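About Nistness

We write the software that helps a robot arm decide where to put its fingers.
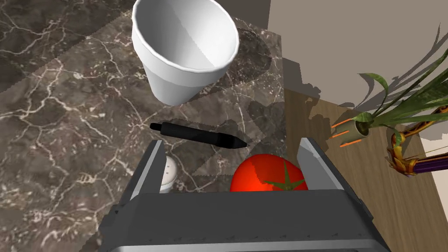
Lev Prokopenko told us in our first month that planning a grasp is easy until there is a second object on the counter, and we have been happily working on that second object ever since. A tomato beside a salt shaker, a pen lying near a cup - the arm has to sort out what it can reach, what it might bump and how hard it can squeeze.

Nistness was started by Thanasis Makris and Jamila Karunaratne in a rented room in Turmont, and there are now 15 of us. Our planner is called Delgate. It takes in camera views, proposes grasps, checks each one for collisions and hands the best path to the controller. Every change we make runs through 2,000 simulated kitchen tasks overnight, with new lighting, clutter and countertops each time, and we love coming in to read the results (the failures are the best bit!).

Our replay tool, Pathirana, lets you step back through a run and see what the planner believed at each moment. Shu-fen Hsiao wrote the first version over one very wet August, and most of us keep it open all day.

We're always glad to hear from students and other labs. Write to Beryl Bainbridge at the front desk and she'll find the right person for your question.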